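Trovwood Home Forum > Kitchens and Baths > Counters

Thread: Keep the tile counter or rip it out?

gravelpit
We bought a house with tile counters in the kitchen. White squares, dark gray grout, all original as far as we can tell. The tile itself is in good shape. The grout by the sink is cracked in a few places and one corner tile rocks when you press on it.

My wife wants laminate. I would just as soon fix what is there and spend the money on the back steps. Has anyone lived with tile counters for a long time? Is it as bad as people say?

oldporchlight
We have had ours for 11 years. I would not choose it again but I would not tear it out either. Rolling out pie dough is a pain, so I keep a big board for that. Hot pans are fine. Grout gets dirty near the stove and you scrub it.

A rocking tile near a sink worries me more than the grout. Pull it and look at what is under it before you decide anything.

mudroom_mike
Rip it out. We had it in our first place and I hated every minute. Crumbs, coffee, raw chicken juice, all of it ends up in the lines. You can seal it all you want.

oldporchlight
Sealed grout does not soak up chicken juice if you wipe it up. We do ours every January and it takes one evening.

mudroom_mike
It does when the sealer wears off in March and you don't know it.

tenpennynail
You can check. Put a few drops of water on the grout. If they bead, the sealer is still there. If the grout goes dark, reseal.

Gravelpit, is it sanded or unsanded grout? If the joints are narrow it could be either one. Scratch an out of the way spot with a nail. Also, which way does the grid run, straight with the wall or on the diagonal? Diagonal means a lot of cut tiles at the edges, and those are the ones that come loose.

gravelpit
Straight with the wall. Haven't scratched it yet. The corner tile is a cut one though, so that fits.

quincebush
I went with dark gray grout on white tile on purpose, after having white grout that never looked clean. It hides coffee. It does not hide flour or soap film, so people who tell you dark grout is no work are wrong too. Mine has a yellow plate on it most mornings and I like how the two look together, but that is taste.

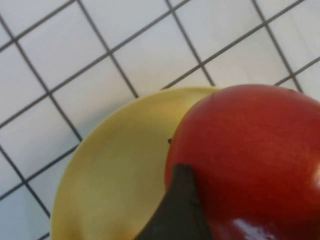 What it cost me to keep tile
I did the regrout myself two summers ago, so these are real numbers and not a guess.

Grout, sealer, a hand saw and sponges came to just under $100. The old grout took 3 evenings to get out, and that was the worst of it. My wrists hurt for a week. The new grout went in on a Saturday morning. I used the Pumon premixed because the store had it. It was fine to work with but it sets up fast, so do a small area at a time.

A laminate quote from Rezaei was many times that, and it did not include moving the sink.

mudroom_mike
Sure, if your evenings are free. And you still have a bumpy counter at the end.

quincebush
Mine isn't bumpy. If yours was, somebody set it badly.

mudroom_mike
Could be. It was a rental before we bought it.

tenpennynail
One thing on the premixed stuff — read the label on wet areas. Some of it needs a long cure before it gets splashed, and a kitchen sink is hard to stay away from for that long. I use powder for that reason.

gravelpit
Update. I pulled the corner tile last night. It came up with a putty knife and no effort. The board under it is soft for the width of one tile and then firm again. No smell. The caulk behind the faucet was gone completely, so I think that is where the water got in.

oldporchlight
Then you got off easy. Dry it out, cut back to solid board, patch it, reset the tile. Caulk the sink before you do any grout.

mudroom_mike
Or take it as a sign.

gravelpit
My wife said the same thing. We are going to patch it and give it a year. Clarkanby Salvage has a box of 40 white squares that look close to ours, so I am driving over to compare before they close today. Will post if they match.

tenpennynail
Bring the loose one with you. White is never the same white twice.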